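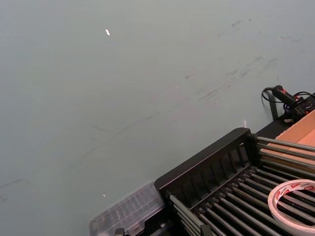
**Tuesday, Liltik trial kit, bench work**

Second day with the Liltik kit on loan from Besnard. Yesterday went on unpacking, mounting and getting the controller to talk to the network. Today was the first real bench work. Loan runs to the end of November, then we either buy or box it up and send it back.

What we're deciding: whether the Liltik is good enough to take over the small pick-and-place jobs at the packing bench, or whether we wait and get a price on the Doltik. Kamil Gajdoš wants a written yes or no with numbers. I'm keeping the notes here and will pull the summary out later.

**Kit as delivered**

- arm, controller, power supply
- two-finger gripper with one set of soft pads and one set of hard pads
- wrist camera with bracket and cable
- pendant
- printed quick start, the rest of the manual is a download

The mounting plate was not in the shipment. Besnard says it's an option, and the quote does say so in the small print on the second page, so that one is on us. Used the adapter plate left over from the Famex install. Hole pattern matched on two of the four positions, slotted the other two with a round file. Holds fine. If we buy, order the proper plate.

**Mounting and reach**

Base bolted down before lunch. Checked reach by jogging to the corners of the bench top with the gripper pointing straight down. It gets everywhere we need except the strip closest to the base, where the elbow folds up and the controller throws a joint limit warning. Same as any arm this size. Keep the pick zone away from there.

Moving over the rod rack is the part I was worried about. The planner in the Liltik software only knows about obstacles you draw in as boxes. The rack sits at a diagonal to the bench, so a box drawn square to the base axes takes up far more space than the rack does. You can rotate the box, but the angle field is on the advanced tab and only takes whole degrees. Good enough. Left 8 mm of margin on each side and it planned around it without complaints.

The ledge behind the rack went in as a second box. For the post and the unit on it I drew a tall box with extra room on the cable side. Cables are not something the planner can deal with, so anything that hangs in a loop gets a keep-out around the whole loop. That costs us the upper right of the bench as a travel path. Acceptable.

**Wrist camera**

Mounted with the supplied bracket. Takes two screws and the angle is fixed, no adjustment. The view looks down at the bench at a slant.

Calibration is a guided routine with a printed target. First run failed with "target not found in pose 6" and no further explanation. Second run passed with the room lights dimmed on the window side. Third run, lights back to normal, also passed. Did not touch it again.

Things I noticed in the live view:

1. The gray-green bench top is a good background for anything light-colored or brown. Cardboard comes up clean.
2. Scuffs on the bench top get picked up as edges when the detection threshold is set low. The default threshold ignores most of them. The heavy band of marks was the worst.
3. Clear plastic is hard. The container with the ribbed lid gets found by its ribs and hardly at all by its outline, so the grasp point wanders. Half the time the software centers on a group of ribs instead of the middle of the lid.
4. Small white specks on the bench show up as detections of their own if the minimum size filter is off. Turned it on.

Item 3 matters to us. We handle a lot of clear boxes. Besnard's sales sheet has a line about "transparent object support," and I asked about it on the phone. The answer was that it's a separate software module, licensed yearly, and not part of the loan. Asked for a trial key. They said they'd check.
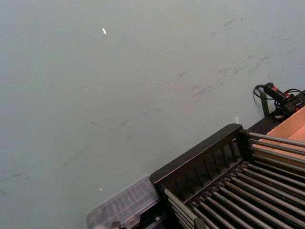

*Bench from the wrist camera: rack at lower right, box at the right edge, clear container by the end frame.*

**Afternoon, pick tests**

Set up a simple cycle. Pick from a marked spot, lift, move across, set down in a marked spot, go back, repeat in the other direction. Soft pads on. Speed at the middle setting.

Test piece was one of our small cartons loaded up to 516 g on the scale. That is a bit heavier than anything in the normal mix for this bench. Ran 500 cycles. Log below, copied from the controller screen:

- no drops
- one protective stop, my fault, leaned on the bench
- one "grasp width out of range" warning, recovered by itself on the retry
- placement drift: could not see any against the pencil line at the end

Better than I expected for the price. The soft pads pick up bench dust and get slick, so I wiped them halfway through. Put that into the cleaning routine if we keep it.

The hard pads are a different story. Tried them on the same carton and they left a dent along the edge at the default force. Lowering the force fixes the dent, but then the carton rotates in the grip when the wrist turns. Would not use them for cardboard at all. They might be right for metal parts, which we don't do here.

Tape roll: tried it as an awkward shape. With the fingers closing on the outside it's easy when the roll is lying flat on the bench and there's room on both sides. Picking from on top of the rods is worse. The fingertips come down at the rod level and you need to stay high enough not to touch, which leaves only the top part of the roll between the pads. Worked when I taught the height by hand. Did not work when the software chose the height, it stopped above the roll with a "surface not flat" message and asked for input. So: taught positions for anything on the rack, camera picks for anything on the bench top.

**Software**

Mixed. The block editor is quick for simple cycles and I had the first one running without opening the manual. It gets messy once there is a branch in it. There is a script mode, and you can convert blocks to script but you can't go back. Found that out by doing it. Keep a copy of the block version before converting.

Program files save to the controller and to a USB stick, but only to the top level of the stick. No folders.

Undo goes back one step. One.

The pendant is light and the stop button is where your thumb is. The screen is hard to read from an angle. Kamil tried it for a while after his break and his first comment was about the jog buttons — they repeat if you hold them, with a short delay at the start, so small moves come out as two moves if you're not careful. There's a setting to turn off the repeat. We turned it off.

**Noise and heat**

Quiet enough to talk over. The controller fan cycles on and off and that's more annoying than the arm. Joint housings were warm to the touch after the long run, no warning on the screen.

**Cost side**

Besnard's quote for the kit stands. What is not in it:

- mounting plate
- spare soft pads (sold in pairs only)
- transparent module, yearly
- first service, which the manual puts at 4000 hours or two years, whichever comes first

The service interval is generous, but it has to be done by them, and they want the arm shipped in. No loaner offered during that time. Asked them to put a turnaround time in writing. If it comes back as "typical" and no number, I count that against it.

For the Doltik I only have the brochure. On paper it has adjustable camera brackets and more than one step of undo, and it costs more. No one here has had hands on one. I'd like to get it on this same bench with the same carton before saying anything about it.

**Where it stands tonight**

For cartons on a plain bench top: yes. For clear containers without the extra module: no. For picking off the rod rack: only with taught positions, and only if the rack never moves. Right now it isn't fixed down, so any bump means reteaching. Could add two locating pins at the end frame. Cheap, should do that either way.

**To do**

- [ ] chase Besnard for the trial key
- [ ] turnaround time in writing
- [ ] locating pins for the rack, ask Kamil about drilling into this top
- [ ] clean the scuffs off, then rerun detection at the low threshold to compare
- [ ] repeat the long run at full speed, same carton
- [ ] strap the camera cable at the forearm, the supplied clip pops off when the wrist turns all the way around
- [ ] pick tests on the clear container with a strip of tape across the lid, to see if that's enough for the default software
- [ ] call Doltik about a loan, mention the bench size

Arm parked and powered down at the wall switch. The program from this afternoon is on the controller as "carton_shuttle_b." Don't use "carton_shuttle," that's the converted one and the return move is missing the waypoint over the rack.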